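洗面ボウルまわりの水垢と、ハンドソープの置き場所について

投稿者:ゆずこしょう
2019年9月1日

はじめまして。いつも皆さんのやりとりを読んで勉強させてもらっています。今回は思いきって自分で書き込んでみます。長くなってしまったらごめんなさいね。

7月に今の家へ引っ越してきまして、洗面所がいわゆる「置き型」の白い四角いボウルなんです。黒い御影石の天板の上にぽんと載っていて、蛇口は壁から出ているタイプです。内見のときは「わあ、ホテルみたい!」とすっかり舞い上がったのですが、暮らしてみるとお手入れが思ったより難しくて……。

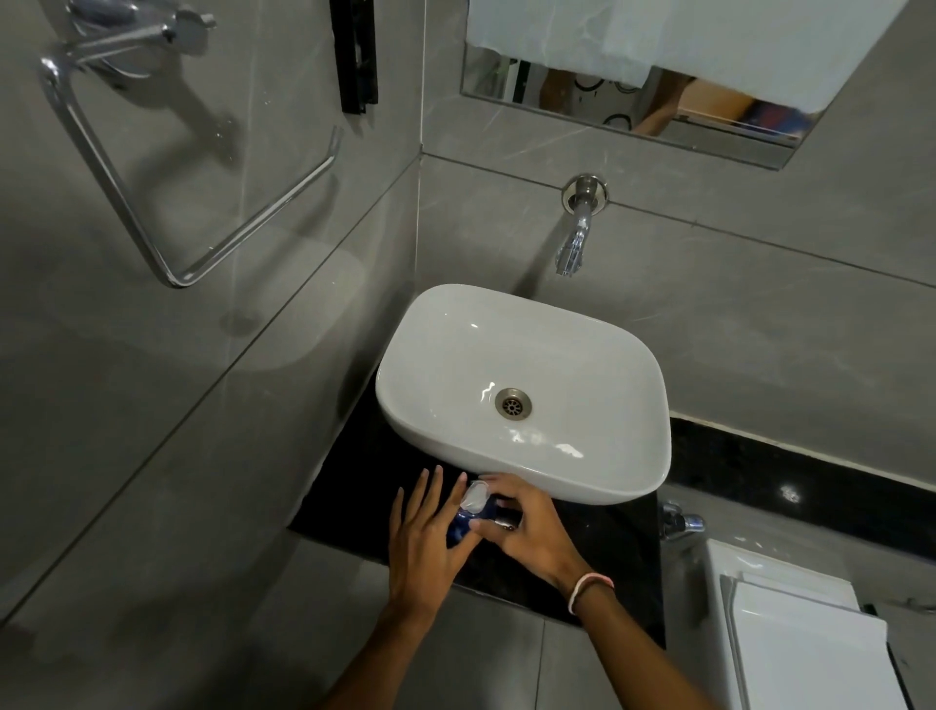 前の家の洗面台はボウルと台が一体だったので、はねた水もさっと中へ流せばおしまいでした。それが今は、手を洗うたびにボウルの手前の石の上に水が落ちて、乾くと白い輪っかになって残ります。黒い石なので、これがまあ目立つこと。とくにソープのボトルの底のところに、ぬるっとした跡がつくのが気になっています。

ソープはPlelisの詰め替え用を100円の小さなボトルに入れて使っています。ボウルの縁は細くて物が置けず、結局いつも手前の天板の上です。

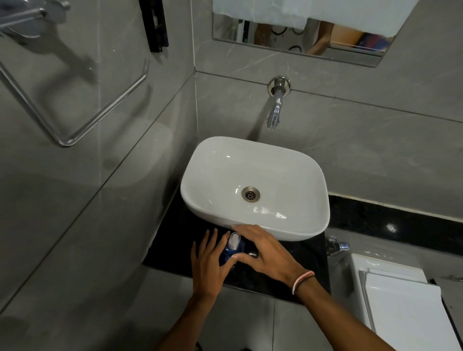
洗面ボウルの手前が青いソープボトルの定位置です

お聞きしたいのは二つです。石の天板についた白い輪は、何で落とすのがいいのでしょうか。それから、ボトルの置き場所やトレーのおすすめがあれば教えてください。どうぞよろしくお願いします。

投稿者:石屋のとなり

こんばんは。うちも黒の御影石で、もう長いこと付き合っています。お気持ちよくわかりますよ。

まず大事なことを先に書きますね。クエン酸やお酢、酸性の浴室用洗剤は、いきなり使わないでください。水垢といえばクエン酸、とよく言われますし、陶器のボウルだけなら使えることも多いのですが、石は種類や仕上げによって艶がなくなったり変色したりすることがあります。私は前の家でこれをやってしまい、窓の光が当たるたびに曇ったところが見えて、しばらく落ち込みました。

ついて間もない輪なら、ぬるま湯300mlに台所用の中性洗剤をほんの一、二滴たらし、やわらかい布を浸して固く絞って拭きます。そのあと水拭きをして、最後に乾いた布で拭き上げる。この最後の乾拭きをさぼると、また同じ輪ができます(さぼった日はてきめんです)。

それでも残る古い跡は、メラミンスポンジでごしごしやりたくなりますが、磨いてある石だと細かい傷になることがあるので我慢です。住宅会社か石材店に、石の種類を確かめてから相談なさるのが安心だと思います。

トレーは、Massonの珪藻土のものを以前使っていました。水はよく吸いますが、ソープの液が垂れるとだんだん吸わなくなります。今は脚つきのステンレスの小さな台に替えました。底に風が通るので、ぬるぬるがずいぶん減りましたよ。拭くときに台ごとひょいと持ち上げられるのも助かっています。

投稿者:nami_552

トレー、私はRatanceの812円のやつです。白なので黒い石に置くとかわいいです!

あと小さいボトルは詰め替えるとき、中を洗ってからよく乾かしたほうがいいですよ。つぎ足しはよくないって製品の裏に書いてありました。

投稿者:Flerkwood住まいの人

壁付け水栓でしたら、水はねは水の量でかなり変わります。止水栓を少し絞ってみてはどうでしょう。うちはそれだけで、手前に飛ぶ水が目に見えて減りました。賃貸でしたら、先に管理会社さんへひとこと聞いてからのほうがいいかもしれません。

それと、小さなタオルを一枚、洗面所に拭き取り専用で掛けておくと楽です。手を拭くタオルとは別にして、夜に最後に使った人が天板をひと拭きする決まりにしています。子どもはよく忘れますけれど、それでも前よりはずっときれいです。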